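2 min read

Re: [Vustwood] What do you all do about the desk-and-sink corner?

Hello all,

Rafia Orakzai wrote on April 9, 2019:

> We've got one small worktop at Vustwood that has to be the stationery
> place and the washing-up place, and it's driving me up the wall. Pens
> end up in the sink, the sponges end up on the post. I've been looking
> at those plastic caddies with slots on top but I don't know whether to
> get one with drawers or without. Would also like to know if wire mesh
> is worth having or just collects fluff. I've 20 pounds to spend and I'd
> rather not spend it twice!

Rafia, I feel for you, we had exactly this at Dever until we gave in and sorted it out (it took most of a wet afternoon and a lot of tea). I'd say go for the drawers. We had the open sort first and everything small sank to the bottom and stayed there — I once found a key I'd already paid to have cut again. With see-through drawers you can spot the drawing pins without pulling the whole lot out, and people do put things back when they can see where they came from. Well, mostly!

The tall things are another matter. Don't put your everyday pens in the slots on top of the caddy if you can help it, because the whole business gets top-heavy and somebody's sleeve catches it. Any old bowl will do for pens and markers, and it can be shoved along when you want the room. Keep the slots for scissors, rulers, envelopes and so on.

As for mesh, yes, it does collect a bit of fluff, but I wouldn't be without it. A long basket up on the side wall gets such a lot off the worktop, and a little tiered rack in the corner is good for flat awkward things that would otherwise lean on everything else. I give ours a going over with an old toothbrush when I remember, which is not often.
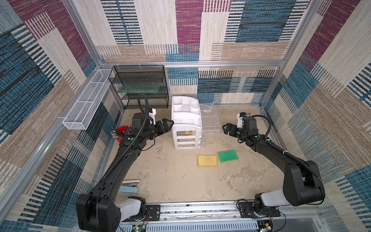

The sponges are where I fall out with everybody. I like one colour for cups and another for surfaces, yellow and green in my case, and I don't want either of them shut in a drawer where they go sour. Leave them out at the front where the air can get at them, and keep the paper things well back. Eltia thought this was fussy when I brought it up before, but then they had the business with the raffle tickets, so there we are.

Oh, and the stapler! Give it its own spot out to the side. Ours used to live in a drawer and it jammed the thing shut about as often as it stapled anything.

I've got a spare drawer unit from when the Zamudio lot cleared their cupboard, if you'd like it before you spend your money. It's a bit scratched but the drawers run fine. Let me know and I'll bring it along next time I'm over your way.

All the best,
Jan (Dever)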